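Open day at the Skundby campus
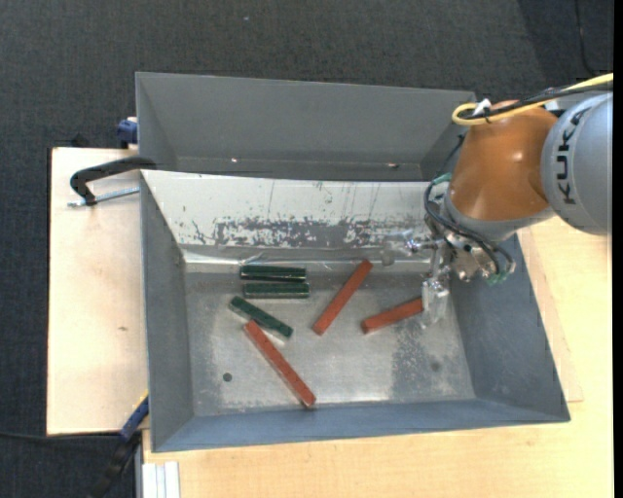
Green and reddish-brown bars in the metal bin.

Skundby, August 2020 -- The technical college here opened its gates to visitors for the first time since classes were suspended in April. Entry was by printed pass and in groups, and most of the people who came were parents of students due to start their first year.

The college had 1207 students on its rolls last term. It admits from the whole district, and a large share of the students travel in from Lubis and the villages behind it. Many of the parents had taken the early bus from there and waited in the shade by the main gate until their group was called.

Each group got a talk in the library, a walk through the teaching blocks and half an hour in the hostel. The talk was mostly dates and fees. Tuition stays at last year's rate. The mess charge is being cut for the weeks the hostel was shut, and the refund will be set against the next bill. Parents who wanted it paid back in cash were told to apply in writing at the accounts window.

The teaching blocks took less time than the program allowed. Classrooms have been set out with one student to a desk, and practical classes will run in two shifts. The second shift ends at seven in the evening, and several parents asked how day students would get home at that hour. The last bus to Lubis leaves before then. The college office said it had written to Jandero, the company that runs the route, and was waiting for a reply.

The hostel was what most people had come to see. It has 123 rooms on 4 floors, with a warden's office at the entrance and a register that students sign on the way in and out. The register was the subject of a long discussion in our group. A mother from Nesero wanted to know who reads it, and how soon a family is called if a name is missing at night. The answer was that it is checked at ten and the family is telephoned the same night. Until last year the call was made the next morning. The change followed a petition by the parents' association, and a copy of the new rule is now pinned up by the stairs.

There are cameras at the front door and the back gate. The back gate is locked after dark. The lane behind it has two street lamps, one of them out of order, and the town council is responsible for both. Parents were asked to raise it with their ward office as well -- the college has already done so twice.

Tea was served in the courtyard at the end. Forms for hostel places can be collected from the front office on working days, and completed forms have to be returned there by hand with two photographs and a copy of the admission letter.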